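The quiet return of the pickle shelf

In my grandmother's flat the balcony was never for sitting. It was for jars. Cucumbers, cabbage, green tomatoes, sometimes whole small apples, all of them under salt water and a cloth. When I moved to Saltska I thought I had left this behind me, but last June I bought a crock at the Heffernan market and began again.

I am not alone in it. The evening class in fermenting at the Foltora cookery school has 11 places, and for the autumn course there were 98 names on the list. Many of the people who come have a small garden or a weekly vegetable box, and they are tired of throwing away soft carrots.

The method is simple. Weigh your vegetables, add two per cent of this weight in salt, and press everything with your hands until the juice comes out. Then pack it tightly in a clean jar so the liquid covers it. Cabbage needs 6 days on my kitchen shelf before I like the taste, though in Trurkska, where the houses are cooler, they leave it for three weeks.

What surprised me most is how much the room matters. In a warm kitchen the cabbage becomes sour very fast and loses its bite. My neighbours keep their jars in the hall, on the floor tiles, and I have now done the same – the result is much crisper.

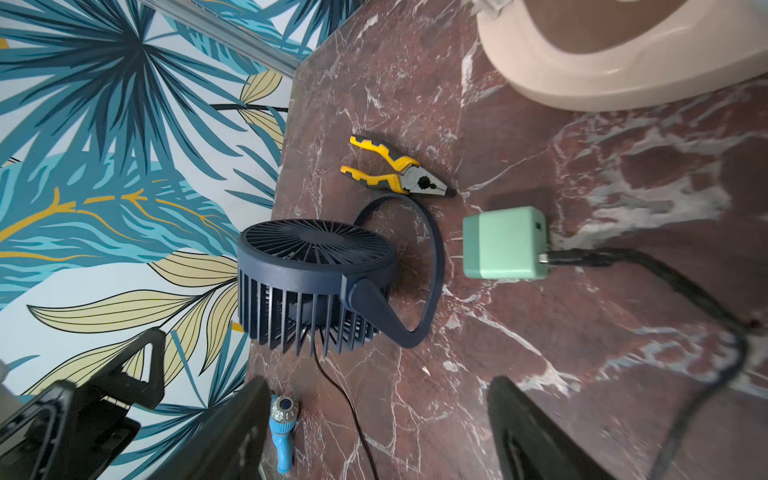 A small desk fan in navy blue, on red marble.

For a first jar I would choose white cabbage with caraway, and a few slices of apple if you have them. Open the lid once a day over the sink to let the gas out. When it tastes right to you, put it in the fridge and eat it with boiled potatoes and plenty of butter.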